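About us

Larkley Language School
Small classes in Icelandic, Danish and English for adults

Larkley is an independent language school in Wistov. We teach evening and daytime courses to people who have moved here for work, people who have married into the language, and people who would just like to read the newspaper without help.

The school was started by Bergþóra Hjaltested, who had taught in secondary schools and wanted to work with adults. The first course was held in two rented rooms above the Egilsson bakery and had 16 students. We moved to our present address on Lundon Street when the bakery needed the space back. Nearly 1,000 people have now taken at least one course with us.

How we teach

Classes are small and run for ten weeks, with a break in August. We speak the language being taught from the first lesson and keep grammar explanations short. Homework is set every week and marked by the teacher who set it. Beginners' groups use our own printed workbook. Higher groups read short stories, letters and local news, and write a page or so a week.

If a group turns out to be too easy or too hard, you can change until the end of week 2 at no cost. Speak to your teacher first - they usually know which group would suit you.

Who we are

Bergþóra Hjaltested - head of school, Icelandic
Hafþór Kjærgaard - Danish, all levels
Jayanthi Suvarna - English, exam preparation
Safta Pîrvu - beginners' Icelandic and the reading group
Ingvar Ragnarsson - office, bookings and invoices

The library

Our lending library holds 2,000 books, most of them given by former students. Anyone on a current course may borrow three at a time for four weeks. We are short of easy Danish novels at the moment and would be glad of more.

Visiting

The office is open on weekday afternoons. There is a step at the front door and a level entrance from the yard.

Page updated 9 February 2023

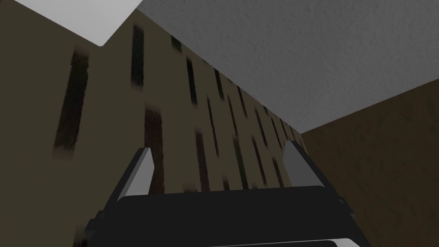

Corner with beige and brown walls, computer rendering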